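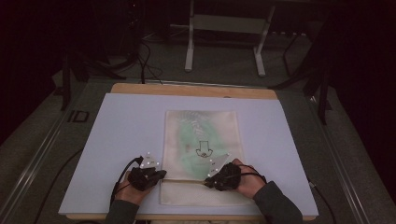
Both gloves on the open edge of the bag, during a take

Glove takes of a cloth bag: keep the slow ones or cut them?

Posted by pastcombe_lab

We are recording people handling cloth bags so we can train a two-arm policy on it. The person wears motion capture gloves with a marker plate on the back of each hand, and a head camera records the table. The task is to take the open edge of the bag in both hands, stretch it, then open it wide enough to drop something in.

So far we have 1,484 takes from 14 people. Most run a few seconds. In 38 of them the person fumbles, lets go of one corner and grabs it again before the bag opens. Half of our group wants to delete those. The other half says they are the only takes that show what to do when a grip fails.

Second problem: the cloth is off-white and slightly see-through, and our board is very pale too. The edge of the bag is hard to pick out in the video. Should we change the board before recording more? We would like to be done in May.

Kavinda Karunaratne

Keep the 38, but label them. Mark the frame where the grip is lost and the frame where both hands are holding again. Then you can train once with them and once without and compare. If you delete them now you can't run that test later.

I would not mix them in unlabeled. With a small set like yours the policy can learn to let go of the corner as if that were part of the job. We had this with towels. It took us over 3 weeks to find the cause, and the fix was one extra column in the take list.

On the board, yes, I would change it, but don't throw out what you have. Record a new batch on a mid-gray or dark blue mat and leave everything else alone — same lights, same camera height, same gloves. Two backgrounds in the set is better than one anyway. Write down which take used which mat. Also check that the new mat isn't shiny, or the marker tracking may pick up reflections.

One more thing to look at is the cables on the gloves. If a cable crosses the bag in some takes, tag those as well.

dronine_user

Just get more people. 14 is low. Slow takes can be sped up in software.

Juhász

Speeding them up is a bad idea for cloth. The fabric swings and settles at its own pace, so if you play it at double speed the motion no longer matches the real thing. Trim the dead time before first contact and leave the rest at normal speed.

Agree on more people. Try to get a few left-handed ones.

pastcombe_lab

Thanks. We will label the fumbles and order a gray mat. Trimming is already in our script, but it cuts at a fixed time, so I will change it to cut at first contact.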